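Hand-held gripper tracking jumps when working near a vanity mirror

Posted in Hardware & Tracking > Hand-held grippers
Tags: tracking loss, markers, mirror, calibration

Shevchuk

We record two-handed tasks with a pair of hand-held grippers, plus a head camera on the operator. Each gripper has a marker block on top, and the position of one gripper relative to the other comes from the markers. We use Pruneten for the tracking and export to our own format afterward.

This setup gave us no trouble for months on plain tables. In November we started a set of tasks at a dressing table with an oval mirror, and now the right gripper's position jumps. It will be fine for a while, then for a few frames it lands somewhere behind the mirror, then it comes back. Out of 113 recordings, 30 have at least one jump. On the worst ones the gripper appears to flip over as well.
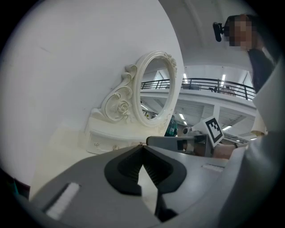 View from one gripper, with the other one and its marker to the right of the mirror.

What I have tried so far:

Recalibrated both gripper cameras. No change.
Swapped left and right. The jumps moved to the other hand, so I don't think it is one bad unit.
Printed new markers on matte paper. No change that I could see.
Lowered the exposure. Slightly fewer jumps, but the detections got worse everywhere else.

The reason I care is that one of these recordings got as far as playback on the arm. The arm followed the bad position and drove toward the mirror. The speed limit was on and I hit the stop in time, so there was no damage, but I don't want to run any more of them until I know what is going on. Is the mirror the cause, or should I be looking at something else?

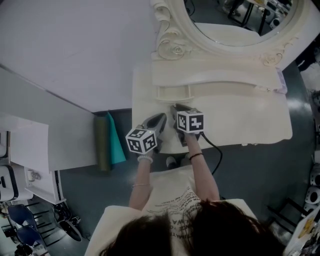 Both grippers at the vanity, from the head camera.

Gonuvlow

It could well be the mirror, but check before you blame it. There are two different faults that look like this.

The first is a reflection of something in the room. A marker seen in a mirror is reversed, so a decent detector should throw it out. What a reflection can do is upset the camera's own motion estimate. The features in the glass move differently from the features on the wall, and if enough of them get picked up the whole pose shifts.

The second is plain marker ambiguity. When a single flat square is small in the view or seen at a bad angle, there are two poses that fit it almost equally well, and the solver can switch between them. That would explain the flip you describe. It happens with no mirror at all.

To tell them apart, cover the glass with a bed sheet or brown paper and record 5 takes of the same motion. Then record 5 with the glass uncovered. If the jumps stop when it is covered, mask the mirror area out of the tracking. If they go on, require two marker faces to be visible before you accept a pose, and mark the remaining frames as missing. Don't interpolate over long gaps.

Also tape down any cable that can pull on a gripper. A tug can shift a loose marker block, and then your calibration is off for the rest of the session.

On the safety side, I would not let any recording reach the arm without a check on how far the gripper moves between frames. We reject anything over 40 mm per frame. Put a keep-out zone in the arm controller too, at the plane of the mirror. The recording check can miss a slow drift and the zone will still catch it.

Brorketti

had the same with a glass cabinet. turn the table so the mirror doesn't face the ceiling lights and it gets better

Shevchuk

Thanks. Covered the glass this afternoon and the big jumps are gone, but I still get the flip now and then, so I guess I have both. I'll try the two-face rule next. The keep-out zone is set and playback is off for the 30 bad recordings.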